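Search this site Go

The Tamayo Kitchen Letter
13 July 2025
By Zoila Escobar

The robot does the chilies now
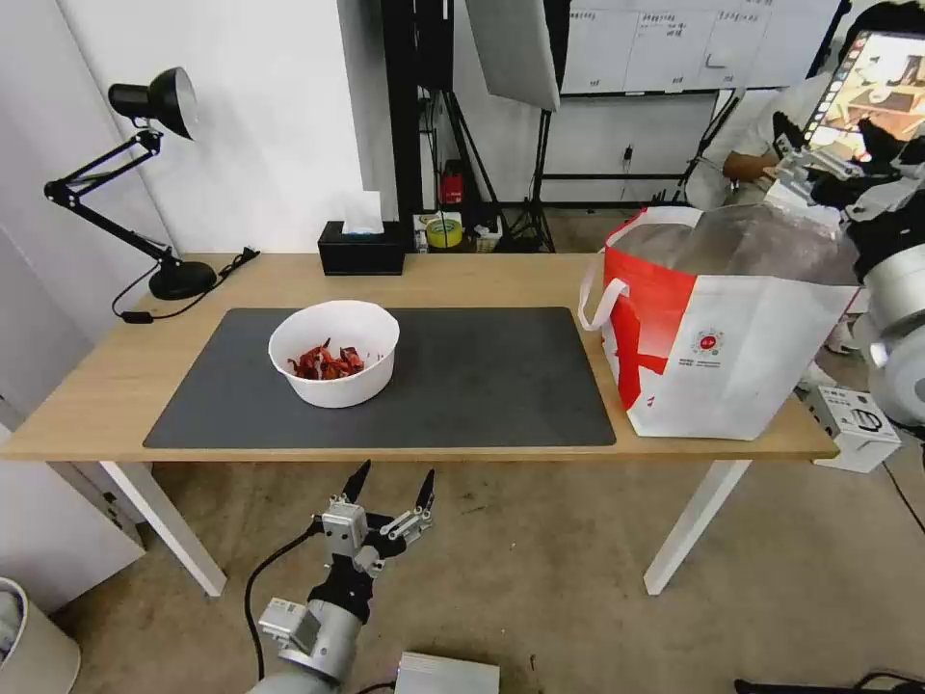 Dried red chilies on the test table, with an arm waiting its turn.

If you have worked in the dry room at Tamayo for any length of time, you know the chili job. You sit, you pick up a pepper, you look at it, you put it in one place or another, and you do not touch your eyes. Then you do that until lunch, when you touch your eyes.

Since May the company has been teaching a two-armed robot to take over part of it. The trials happen in the room with the concrete floor and the whiteboard, which used to be where we kept the folding chairs. The chairs are now in the hallway, and several of you have written to me about that. I have passed your letters on.

The setup is plainer than most people expected. There's a table with a desk mat on it, a bowl of chilies, and a desk lamp that would look at home in a college dorm. The arms end in two-fingered grippers, so the robot handles a pepper the way you would handle a sock you found behind the dryer. A box of tissues sits at the back of the table. I can report that the robot has not needed one.

The contractor is Brosance, and the software that runs the arms is called Levovico, which everyone on the second shift pronounces differently and with total confidence. The plan is for the robot to move peppers from bowl to bag and set aside anything it isn't sure of. The "isn't sure" pile is ours. Going by the June log, it's a healthy pile. The robot handled 1732 peppers that month and asked for a second opinion on around 80 of them. Most of those were fine. A few were stems. One was a twist tie, and I think the robot deserves some credit for having doubts.

So what changes for the people who work here? I asked at the last two staff meetings, and I'll put down what I was told, in the order I was told it.

Four sorting seats become two. The two people who move keep their hours and their rate and go to packing or to the robot room, their choice. That's in writing, and there is a copy on the board by the time clock, under the softball sign-up. If you can't find it, lift the softball sign-up.

Whoever goes to the robot room gets trained to load the bowl, start a run, stop a run, and clear a jam. The training takes four days, which is three and a half more than any of us got for the chili job. Stopping a run is taught first. I liked that.

The break schedule stays the same. Someone upstairs had floated the idea that breaks could be "staggered around the machine," and the room got very quiet – the idea has not been heard from since.

Speed is the part people argue about. On a good day, a person who has been sorting for years will beat it badly, and will also tell you about her sister's divorce while doing it. The robot's case is that it doesn't get a sore neck. Nader, the consultants who did the ergonomics survey, reported that 67 percent of dry room staff had neck or wrist pain at the end of a shift. I filled out that survey. I'd have guessed higher.

I'm of two minds about all this, and I've stopped pretending otherwise at dinner. I don't miss the burning fingertips. I do miss the table with four people at it, and I notice that the robot room is a much quieter place to spend an afternoon. You stand there and watch a gripper consider a pepper. You find yourself rooting for it. Then you remember whose chair that was, and where the chair is now (the hallway).

Open sessions run during the second half of lunch for anyone who wants to see the arms work. Wash your hands before and after. Questions about seat assignments go to your shift lead, and questions about the folding chairs can keep coming to me.

We use cookies to improve your reading experience. Accept Manage settings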